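Zoton Twin-Arm Garment Cell

Two arms on one rail, with enclosed work table, for hanging and handling of clothes

Product overview

The Zoton cell is made for workshops and laboratories which handle soft goods in small numbers. Both arms share one black rail at the front of the table. The operator stands outside the side panels and gives the task from a separate desk. We deliver the cell together with a practice guide, and we ask every customer to read the guide before the first start.

The guide was prepared by Rajitha Jayawardena and checked by Gobnait Dunne. Last revision: 1/26/23.

At work: shirt, brown garment and hangers 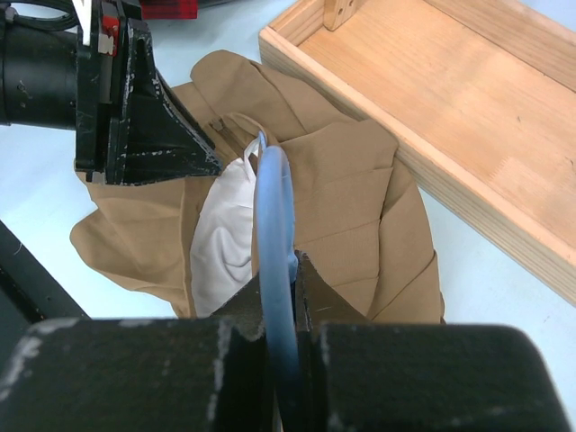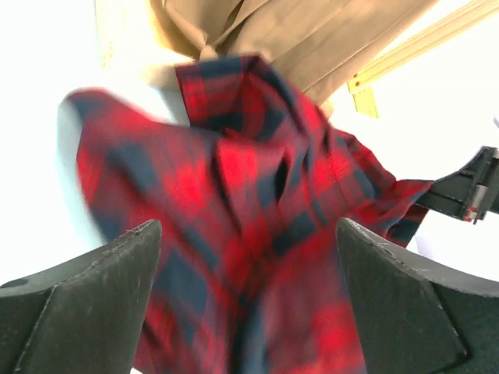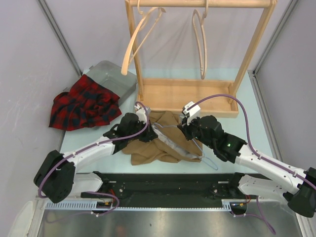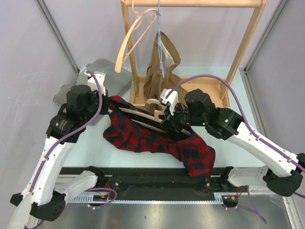
Rules for safe use

1. Make a risk assessment of the complete cell, with the hangers, the rack and the clothes included. An assessment of the arms alone is not sufficient.

2. Hands stay outside while the arms have power. To correct a garment, press stop and wait until both arms are at rest.

3. When both grippers hold the same garment, only one arm may pull. The second arm must follow or open. A seam can tear quickly between two arms.

4. Empty the pockets and close the zippers before loading. Long cords and belts are to be removed.

5. Leave slack in the arm cables for the full reach of each arm. Check them at the start of every shift.

6. Look at the finger pads every 200 hangings. Small scuffs are normal. A sharp edge is not allowed, and such a pad must be exchanged the same day.

7. Write each stop in the log book, also the short ones.

Service

First service is after 2,000 hours, then every 3,000 hours. The service covers rail, joints, grippers and the stop circuit. Customers who work with wool or fleece should clean the rail weekly, as the lint collects in it.

Ordering

Cell with rack and tray: order name Cassim
Cell without rack: order name Vumer
Spare finger pads are sold in pairs.

For questions about the rules please write to Tania Patwary, and for delivery dates to Gijs Wouters. Training is held in our hall in Goseck, next time in August.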